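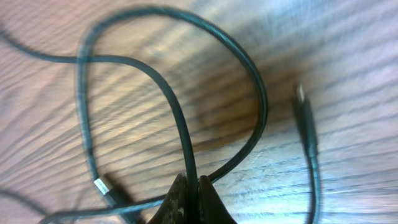
Cable handling data collection, July progress report
To: Macarena Huenchumán
From: Zuzana Šindelář
Project: Jerkov (cable task), funded under Hinrichs

Short one this time, we are in the middle of collecting and I'd like to get back to it. Numbers first, then problems, then what I need from you.

Where we are

Target for this phase is 500 accepted demonstrations of cable work with the arm. We're at about half. Farzad does most of the driving, Hipólito covers when Farzad is on the Ikier side. All teleoperated, wrist camera on for every episode, plus joint positions and gripper opening logged at the same time.

The task is the same as in the plan you signed off on: black USB cable on the table in a messy loop, bring the fingers down over a strand, close, lift, pull toward the open side until the crossing comes free. Start layout gets changed by hand before every episode. Early on the layouts were too alike (everyone drops a cable the same way, more or less) so now the person resetting works from a list: which side the plug ends up on, how many crossings, whether a strand runs under the fingers at the start.

Accepted episodes go to Eduard for labeling. He marks first contact, grip closed, first crossing cleared, release. Labeling is keeping up with collection, barely.

What went wrong

Lost most of a morning to clock drift between camera and arm. Video was behind the joint log and we did not see it until Eduard tried to mark grip closed and the fingers were already shut in the log. Those episodes are thrown out, not fixed. There's a sync check at startup now.

Motion blur is worse than I wrote last time. When the arm moves fast near the table the wood grain smears and a thin black cable gets soft edges. I don't want to filter all of it out, the policy will see blur when it runs. Farzad has been asked to slow down for the last stretch before contact and leave the rest alone.

Glare on the table, same story as before. Light wood goes nearly white on one side at certain times of day. We tried a blind and it made the whole table dull. Blind is off again. Keeping the glare episodes, tagged so we can split them out later.

Failed grasps: we keep them. Missed strand, two strands instead of one, slipped plug. Stored seperately from the 500 and not counted toward it. Hipólito thinks they will end up more useful than the good ones. We'll see.

Close range

The part I'm least happy with. Once a strand stands up between the table and the camera it covers the middle of the view, and the near side of the gripper goes out of focus and hides a good piece of the table. The operator is then going mostly by the second monitor. The policy won't have a second monitor. Options are a side camera (money, see below) or teaching the operators to back off and look again before the second grasp. We started on the back-off version becuase it costs nothing.

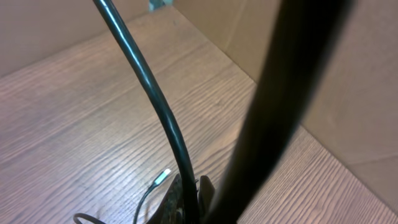 First training run

One run so far, on the first batch only. It goes to the cable and closes on something most of the time. Pulling in the right direction is poor. Too few layouts in that batch, I think, and it was collected before the reset list. Not worth a chart. Next run once the count passes the halfway mark and Eduard has signed off on the labels.

Needed from you

Yes or no on the side camera. Quote from Grorkden is in the shared folder.

50 extra operator hours for Farzad and Hipólito. The discarded morning and the slower approach ate what we had spare.

OK to move the held-out layouts to the end of the phase. They're in the plan for the middle but I don't want people practicing on them.

Spending is on plan apart from the above. Replacement finger pads ordered, two sets, came out of consumables.

Zuzana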